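4.2 How people lay a table when they are left alone

I should say up front that I went into this part of the study expecting to learn something about taste. I'd spent most of the spring reading old etiquette manuals (Lizeth Arboleda lent me a whole box of them), and I had this idea that people would either follow the rules they grew up with or break them on purpose. Well, no! Mostly they put things where their arms wanted them.

We kept diaries going with 31 households in Skurnik through August, and Natnael Admasu and I coded 2354 entries between us, usually at my kitchen table and usually too late at night. An entry could be anything from "soup, bowl on plate, ate standing up" to a full page about a mother-in-law. Only 870 of them said where the spoon went, which annoyed me at first, but the ones that did were wonderfully specific. People who ate alone tended to leave the spoon in the bowl from the start and skip the table altogether. People who ate with children wrote about the middle of the table, and how far away from the edge a bowl has to be before you can relax.

The plate under the bowl came up again and again. Adanech Berhe, who read our codes blind, thought we were lumping two habits together, and she was right. Some diarists used the plate to catch drips. Others used it for bread and just happened to set the bowl on it. We split the code after that and went back through everything (30 evenings of my life, thank you, Adanech).

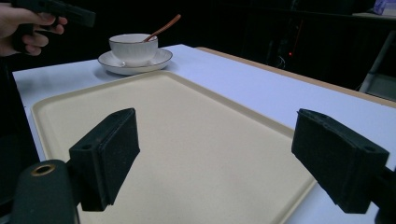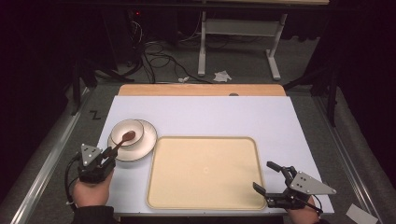
Figure 6. White-topped table; in the second picture, a bowl on a plate with a spoon, beside a beige tray.

Trays were a different story. Our diarists wrote about them mainly as a way of not making two trips, and hardly ever as something you eat from. One older man kept his by the stove and called it "the ferry," which I've now started doing at home. I don't want to make too much of this, as tray use was never one of our prompts, but it does fit with the walking distances in Section 3, and I'd add it to the prompts if we ran the diaries again.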